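Syncing camera streams for two-arm cloth tasks in Plornura

Quick writeup, bc the Kulero docs skip most of this. Assumes both arms already home and your cameras enumerate.

1. Start the recorder first, then the arms. Other way round and the first timestamps are garbage. Open the fixed view and check both grippers show up where they meet. 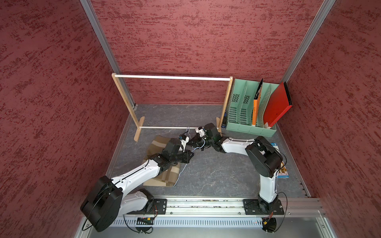 Fixed view, grippers nearly touching in front of the rack.

2. Set the clock source. One clock for everything, host time, in session.cfg. Default is per-device and it drifts. We lost 83 episodes to that in March.

Then wrist streams. Exposure locked, auto white balance off.

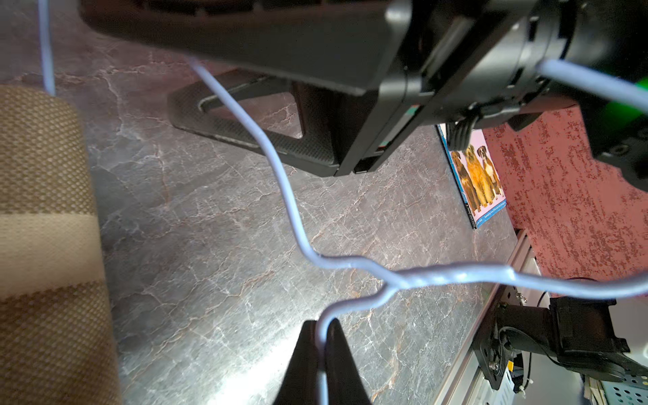
Latency on the wrist streams is worse than on the fixed one, so set wrist_offset by hand. Step the gripper open and closed, find the first image that changes, subtract. Do it per arm. Glare will throw off the change detector, like the bright patch on the countertop by the fingertips, so mask that area before you run it. Save the mask with the calibration, not seperately.

3. Cloth mask. Threshold on texture, color alone is no good with plaid. Run it on a flat cloth first.

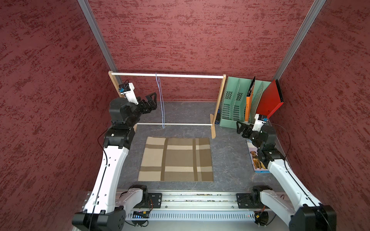
Retthorpe Lab Notes, Issue 7, p. 2

Mask should come back as one blob. If you get two, bump merge_px and rerun. Still two? Check the stripes, the wide dark one likes to split off.

4. Planner. Load the mask, set the keep-out box round the rack, dry run at low speed. Queue size 3,880 is fine for us, smaller drops messages. Watch teh log for "stale pose", that means step 2 went wrong.
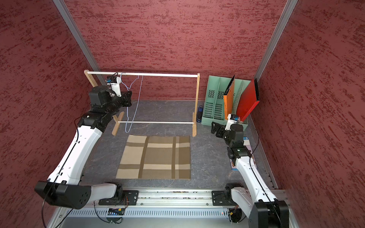 La wrote in to say the keep-out box should be loaded before the mask, otherwise the planner caches the old one and you get a stale pose warning with good clocks. Tried it, same result here either order, but clear the cache anyway.

5. Export. plornura pack, then verify. Don't skip verify.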